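Moving a four-person law office off a server in the closet — what breaks?

Posted by Hema Nadar, 12/04/2019

We're a small firm, four people, mostly wills and landlord disputes. All our files live on a server that predates two of our employees. Our IT contractor has retired to a lake and answers email in August. I'd like to move us to Telcombe for documents and keep Wornidari for billing, since everyone has finally stopped complaining about it.

My worries are the client folders (some go back to my late partner, who named everything "final"), the scanned PDFs, and whether time entries will still attach to the right matter. Our retention policy says 60 months after closing. Our actual policy is that we've never deleted anything. Has anyone done this without losing a week?

Lavanya Varghese

We lost three days, which I'm told is good.

Do the naming before you move, while everyone still remembers what things are. We settled on client number, matter number, year, short title. One attorney held out for his own system, which was color. Shorten your folder paths too. Anything nested deep enough gets refused on upload, and you'll get an error report with 202 lines in it that all say the same thing.

On billing: Wornidari matches on matter number and nothing else. If yours have stray spaces or a dash in some years and not others, the time entries land in a bucket called Unassigned and sit there looking expensive. Export the matter list to a spreadsheet, clean it up, load it back, then connect the two.

Scans are the slow part. Ours weren't searchable, so we ran text recognition overnight in batches of 75. Bigger batches stalled at two in the morning, when I was not available to discuss it. 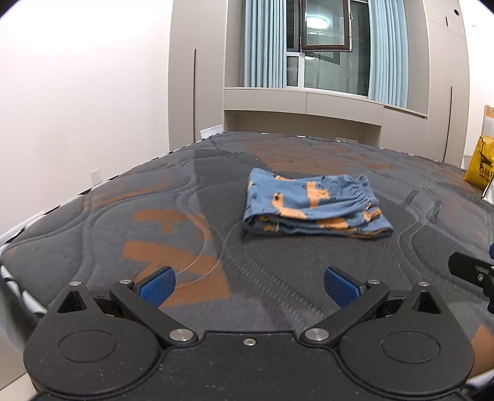

Keep the old server running, read-only, for 30 days after you switch. Someone will need one file from it, and it will be the person who said they'd checked. And write to your malpractice carrier before you start — ours had a form, naturally.

Mathew_Avari

just use a shared drive. we have one folder called CLIENTS and one called CLIENTS 2 and it works fine. don't let anybody sell you software

Lavanya is right about the read-only thing though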